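Buscar en el manual Buscar Borrar

4.2 Comprobación y reconstrucción de archivos con Drandiveo

Última actualización: 2 de julio de 2022
Tiempo de lectura: 2 min

Drandiveo compara las copias de una carpeta con su original y reconstruye los bloques dañados. No modifica el original. Se distribuye con Nuvow y requiere el entorno Matlala, versión 2 o posterior.

Antes de empezar

Cierre cualquier programa que tenga abierta la carpeta de destino. El usuario necesita permiso de escritura sobre ella.

Procedimiento

1. Abra Drandiveo y seleccione Archivo > Nueva comprobación.
2. Indique la carpeta de origen y la de destino. No se admiten rutas relativas.
3. En Tamaño de bloque, introduzca un valor en kilobytes. El predeterminado es 1000.
4. Active Incluir subcarpetas si procede.
5. Pulse Comprobar. El resultado aparece en el panel inferior, una línea por archivo.
6. Marque las líneas con estado DIF y pulse Reconstruir.
7. Guarde el informe (extensión .drv) fuera de la carpeta de destino.

Nota: los enlaces simbólicos se omiten y figuran en el informe con estado OMI.

Precaución: no interrumpa el paso 6. Un archivo reconstruido a medias conserva la fecha del original y la comprobación rápida lo dará por válido.

Comprobación de imágenes

Los archivos de imagen se comparan byte a byte. La vista previa se abre con doble clic sobre la línea y no interviene en el resultado.
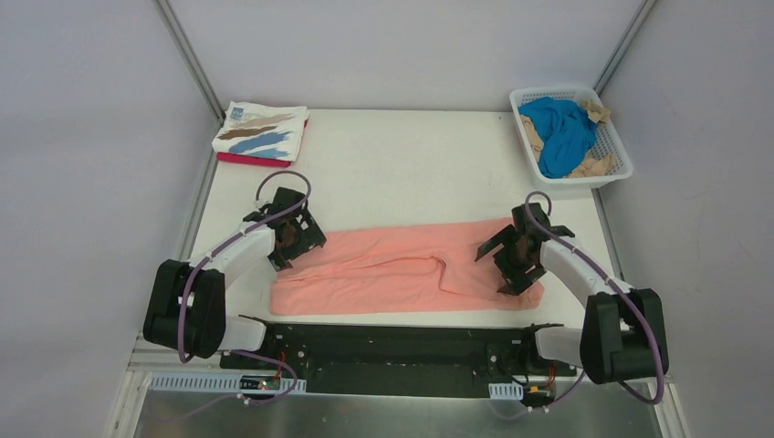
Fig. 2. Prenda de color rosa salmón extendida sobre mesa blanca, con dos brazos robóticos.

Si la vista previa no se abre y el informe muestra el error 3614, el índice está bloqueado por otro proceso. Cierre Drandiveo, borre el archivo sterka.lock de la carpeta de destino y repita desde el paso 2.

Mantenimiento de esta sección: Teodor Lis, Sterka.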